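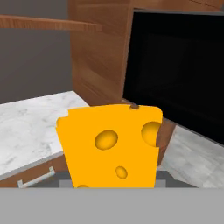
# Wovholm Clay Poker Chip Set, 500 Pieces

The Wovholm set is made for home cash games and small tournaments. The chips are a clay composite with a smooth face and a shallow edge pattern. They stack straight and don't slide when you push a pile across felt.

Each chip weighs 10 grams. There is no metal insert, so the sound is a dull click and not a ring. If you're used to slugged chips from a department store set, these will feel light for the first hour or two.

## What's in the box

- 500 chips in five colors
- 2 decks of plastic-coated cards, poker size, regular index
- Dealer button
- Small blind and big blind buttons
- Carry case with removable racks (each rack holds 100 chips)
- Printed card with suggested starting stacks

Denominations are printed on both faces: 1, 5, 25, 100 and 500. A version with no denominations is sold under item 563. Pick that one if you play for quarters one night and run a tournament the next.

## How many players

The standard split covers eight players with starting stacks of 1,500. For ten players, drop the starting stack to 1,000 or add a refill rack. Rebuys use up the large chips first, so order extra 500s if your game allows more than one rebuy per person.

A note from Yao-tsung Cheung, who handles orders for the Tsang range: most people who come back for refills want more 25s. The 5s get colored up early and sit in the case for the rest of the night.

## Sizes and finish

| | Wovholm | Skestholm |
|---|---|---|
| Material | Clay composite | Ceramic |
| Diameter | 39 mm | 39 mm |
| Weight | 10 g | 10 g |
| Edge | Molded pattern | Printed |
| Custom printing | No | Yes |

The two lines are the same diameter and fit the same racks. They don't match in thickness, so a mixed stack of 20 won't line up.
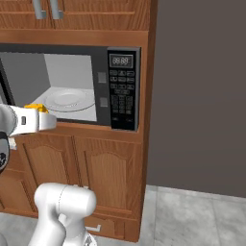

New clay chips have a light dusting of powder from the mold. Wipe them with a barely damp cloth and let them dry flat before racking. Don't soak them, and don't put them in a dishwasher. A little mineral oil on a rag brings the color back on the darker chips, but use it sparingly or they'll stick together.

Keep the case closed and out of direct sun. The red chips fade before the others do.

## Refills and spare parts

- Refill rack, 100 chips, one color
- Replacement case latch, left or right
- Sisgate card decks, sold in pairs
- Dealer button, plain white

The current batch of Wovholm sets is 2,120 units. Refill racks ordered later may come from a different batch, and the green in particular can vary by a shade. Order your spares with the set if an exact match matters to you.

## Returns

Unused sets can be returned within 30 days in the original case. Opened card decks can't be returned. If a chip arrives cracked or chipped at the edge, send us a photo and your order number and we'll mail a replacement in the same color.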